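Trurkitz Tabletop Pair — review and ordering notes

Posted Dec 6, 2023 by Iraklis Karagiannis

I've been selling the Trurkitz pair out of our little shop since March, and I get the same handful of emails every week, so I finally sat down to put it all on one page. Grab a coffee, I ramble.

So what do you get? Two small arms, two grippers, the servo cables, the clamps for the rail and a power brick for each arm. The table and the three walls are sold separately as the Mandau enclosure, and I'd say get it if you can stretch to it. I ran my first pair on a kitchen table for a month and small things kept rolling off onto the floor (and under the fridge, and once into the dog's bowl). With walls on the back and sides you can leave a job going and not spend your evening on your knees with a flashlight.

Putting it together took me six hours, spread over two evenings. The manual says less, but the manual was clearly written by someone who already knew where all the screws go! Do the bases first, then the arms, and leave the grippers until last. Charalambos Ververidis wrote in to tell me he did it the other way round and had to take both grippers off again to get at the shoulder screws. Learn from Charalambos.

Now, the fun part. Everybody shows these things stacking blocks, and blocks are easy. What I wanted was cords. We get bins of old headphones from a school recycling drive and sorting them by hand is dull, dull work, so that became my test job.

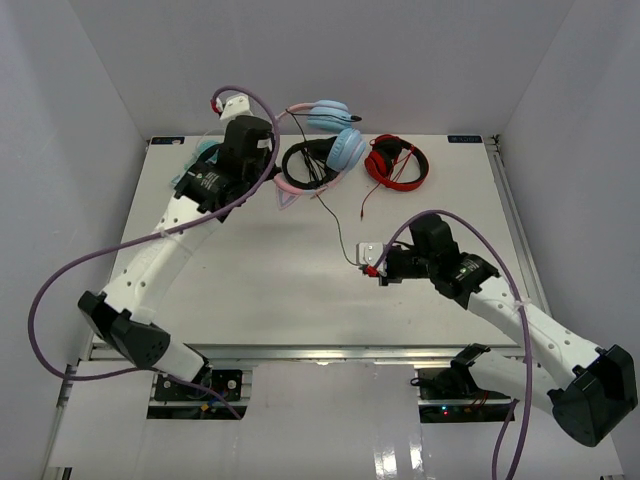 Category: Dual-arm kits / Sorting and handling

Cat-ear headphones are my favorites to test with, I'll admit, and the pastel pair with the pink band and blue cups is a proper troublemaker. The ears catch on everything. Put it up against a black set like I did, with a red and black one off to the right, and you have a nice nasty little pile at the back of the table. The cords are the hard bit. A thin dark cord on a white tabletop is at least easy to spot, and the small finger plates on the grippers are narrow enough to go after one. The wide rubber fingers you can buy as an extra are great for cups and bands and pretty hopeless on anything skinny, so I leave them in the drawer.

A few gripes. The purple cables stick up in big loops over the arms, and I've snagged my sleeve on them more than once. Leave yourself plenty of space to the left, they swing out past the table. The reach is fine for the middle of the table but I wish it were a touch longer for the back corners. And the clamps need a second tightening after your first week — put it on your calendar, I forgot and one base had started to creep along the rail.

Support has been good. I fried a motor (my fault, wrong plug) and Cleltex, who handle the spares, had a new one at my door in nine days.

Price for the pair is $600, enclosure not included. Shipping is from the Dimitriou warehouse and we combine orders when we can. If you already own one arm and just want the second, drop me a line before you order, I sometimes have singles on the shelf that aren't listed.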